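Wipe Down Your Grippers Before You Blame the Software

6/11/22
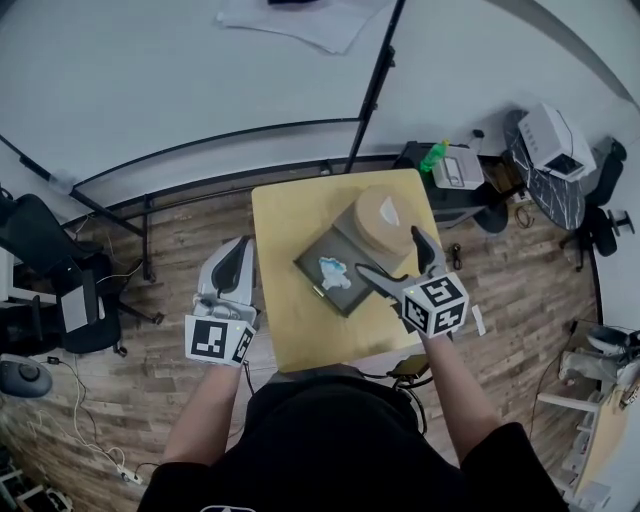 How often should a pair of hand-held grippers be checked?
Every time they get picked up, before the first grasp, and again after lunch if you're running all day.

I know that sounds fussy. I used to be a once-a-week person myself, and I was pretty smug about it! Then I lost most of October to a problem on our Lukau bench that I was completely sure lived in the tracking code (I had opinions about the tracking code, loud ones). The position of the left hand kept jumping. I rewrote the filter and changed the lighting, and I even moved the table. The marker cube had a thumbprint on it and one mount screw was loose. That's all it was.

So my opinion, and I'll argue it with anyone, is that the checking belongs to whoever is holding the things. At Flota, where I worked before, we had a maintenance log with 98 lines in it, and a technician filled it out once a month. Lovely log. The operators never saw it, and they were the ones who could feel a finger getting sloppy days before it showed up in a plot.

What I do now takes 5 minutes. I wipe the faces of the marker cubes with a dry cloth, no spray, and give each cube a gentle twist. If it moves at all, I stop and tighten it and redo the calibration, even when I'm in a hurry (especially then). I open and close the fingers a few times and look at the tips from the side to see if they meet evenly. Then I pick up something soft, something boxy and something round, because those three go wrong in different ways and a pair of fingers that's great on a box can be hopeless on a rag.

People tell me this is overkill for a small setup. We had 3,723 recordings from the Seixas job, and I had to throw out 40 of them over that one screw. You could call that a small loss, and my boss did, but I was the one who sat there watching them all to find out which ones were bad!

My other gripe is spare parts. Morkudier, our next job, has money set aside for a new workstation and none for a second set of fingers. I'd swap that around tomorrow. Fingers wear, and a faster computer will only show you the wobble in more detail.

Anyway, buy the fingers, keep a cloth within reach, and put the screwdriver back where you found it.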